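Ticket 995: Game archive import drops moves after a promotion
Product: Plotberg game viewer, club edition
Reported by: Natália Peixoto, Calwood Chess Club
Assigned to: Vasco Amaral
Priority: Normal
Status: Closed

Reported problem

We are moving our old tournament games from Alteo to Plotberg. The export from Alteo is one PGN file with 142 games in it. The import finishes without an error, but some of the games stop early in the viewer. The result is right and the players' names are right, but the move list ends halfway.

The one I noticed first is game 123, from the Tavares Memorial. It should run well past move 50, with a rook ending and then a queen ending. In Plotberg it ends at 47 a8. The pawn sits on a8 as a pawn. Alteo shows the same game correctly to the end.

I tried the import again after clearing the browser cache. Same result. I also tried it on the club laptop. Same result.

Natália Peixoto

Reply from Vasco Amaral

Thanks. Please attach the original file exactly as Alteo saved it. Don't open it in a word processor first, as that can change the quotation marks in the headers and gives us a second problem to look for.

Please also tell us which date format and which notation you picked in the Alteo export window.

Reply from Natália Peixoto

File attached. Notation was set to "Short", date format was left alone. There is another choice called "Standard" but I took Short because our January bulletin was made that way and it printed fine.
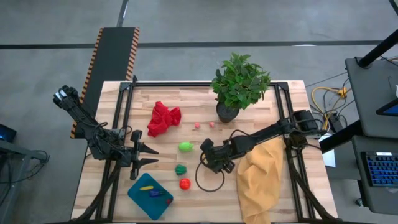
I should add that most of the games are complete. The ones with long endings seem to be the bad ones, but I have not gone through them all.

Work log, Vasco Amaral

Opened the attachment in a plain text editor. Headers are clean. All games have a Result tag and a closing result.

Game 123 has 47 a8Q in the file. The PGN standard wants 47 a8=Q. Our parser reads a8, finds a Q where it expects a space, and gives up on the rest of the game. It then keeps the result from the header, so the game looks finished in the list.

Searched the file for promotions without the equals sign. Every game that stops early has one. Games with no promotion load to the last move.

Checked underpromotion too. One game has cxb1N+ and it fails in the same way.

Added the equals sign by hand in game 123 and imported that game alone. It loads to the end, and the final position agrees with the diagram Natália has in the bulletin.

Castling is written with the letter O throughout, so no trouble there. En passant captures are fine.

Reply from Vasco Amaral

The "Short" setting in Alteo leaves out the equals sign on promotions. For now, please do this:

1. In Plotberg, delete the imported collection. Do not import on top of it, or you will get the games twice.
2. In Alteo, export again with notation set to "Standard".
3. Import the new file.
4. Open game 123 and step past move 47.

If you had added any comments to the games in Plotberg, save them first. Deleting the collection removes them.

Reply from Natália Peixoto

Done. Game 123 now plays through to the end and the queen is on a8. The other games I had on my list are complete as well. I had put comments on 2 games and copied them out before deleting.

Could the import say something when it skips moves? I only found this by playing over a game I knew.

Reply from Vasco Amaral

Yes. Two changes are in for the next release. The parser will accept promotions with or without the equals sign, and the import will list any game where it could not read a move, with the game number and the move number.

Closed Wednesday, July 1, 2026. Reopen if a game in the new collection stops early.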